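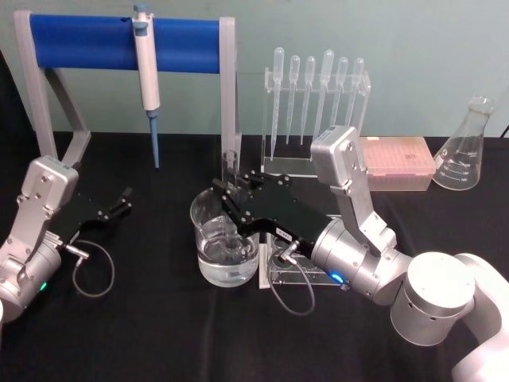 The pair at the bench, right hand on the tube.

Rohani Sopacua had the quote open on one screen and the bench on the other. Grippers, spare set, 2,495. She typed it into the sheet, took it out, typed it in again.

"Does that include shipping?" Fara, from the doorway. Coat on already.

"Doesn't say."

"Then it doesn't."

Another line, then. Shipping — 200, a guess. The sheet had to be at Fandthorpe by five and it was twenty to. Fandthorpe liked round numbers and didn't like questions.

On the bench the right arm had the tube over the beaker. Left arm, nothing, fingers open. She was paying for two. That was going to come up. Somebody would say, why two, and she'd say for holding things, and they would look at the picture and the left one would be holding air.

"Use a different picture," Fara said.

"There isn't a diffrent picture."

Service contract. Abou Zeid wanted 15 percent of the purchase price, every year, and Flekasley wanted 20 but came out the same day. She had been to Flekasley once. Carpet in the lift. Put down Abou Zeid. Thought about November, the last time, the arm stuck halfway up with its elbow at the wall and her on hold, eating crackers over the keyboard. Changed it to Flekasley.

The total went red.

"Take out the pipette tips," Fara said.

"We need tips."

"Everybody needs tips. Take it out of the other budget, the glass one."

"There's a glass one?"

Fara came in and sat down, coat and all, and pulled the keyboard over. Moved a line. Moved another. The total stayed red, but less of it, somehow. Eleven minutes.

"Now the left arm," Fara said. "What do we call it."

Rohani looked at the screen. Typed: spare capcity. Hit send.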